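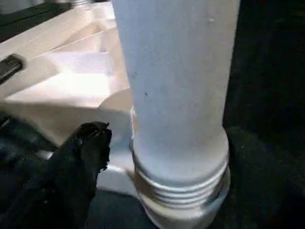
Why not put a torque sensor on the wrist and stop guessing, one reader wrote in after the July item on the Jostwood arm. The same reader wanted to know if motor current was ever going to be good enough to tell a seated thread from a crossed one.

Fair question. We priced a six-axis sensor early on and it would have doubled the cost of the build. Current sensing was already on the Troltlow driver boards, so we started there. It works at moderate speed. It works badly below 3 rpm, where friction in the wrist gearbox swamps everything we want to measure. A crossed thread and a stiff bearing look the same on the plot at that speed.

The present routine goes like this. The arm approaches the collar from low on one side, one finger leading, and stops short of the threads. The wrist camera takes a still, and the software looks for the ridges and fits a line to them. If the line is tilted against the pipe axis, the wrist corrects before the grip closes. Then it turns backward until the thread start drops, which shows up as a short dip in current, and only after that does it turn forward.

The backward turn was the biggest single improvement since spring. Anyone who has put a jar lid on by hand does it without thinking. The first version of the code skipped it and we went through a box of fittings.

White plastic is still a nuisance for the camera. With the bench lamp on the left, the shaded side of the thread is easy to read and the lit side tends to wash out. We now set exposure manually and lock it. Auto exposure kept reacting to the dark bench and pushing the whites past the limit. A cross-polarizer is next on the list, if one can be found that fits the small lens.

Fingers: the current pair is black and textured. The earlier smooth pair slipped on the collar at anything above hand-tight. The new tips wear faster, and the wear changes the contact point, so the offset in the config file has to be measured again after every long run. Please write the new value on the sheet by the bench. Twice now the arm has been started with a stale offset and has pushed the pipe sideways.

Results so far. The last long run was set for 2,000 cycles and stopped at 1,510 on a wrist fault, traced to a connector that had backed out of the Troltlow board. Of the completed cycles, 984 seated on the first try. Most of the rest seated on a second attempt. The logs are on the Halliday server under the Bistov folder, which is what the project was called before it moved to the Jostwood bench. The old name will stay until somebody has the patience to fix the scripts that point to it.

Still open:
Strain relief for the wrist cable.
A current threshold that follows gearbox temperature. Cold starts in the morning read high.
Testing on a second pipe size, with a coarser thread.
The torque question. A single-axis sensor might fit between the wrist flange and the gripper body without losing much reach, and anyone with a used one to lend should leave a note at the Jostwood bench.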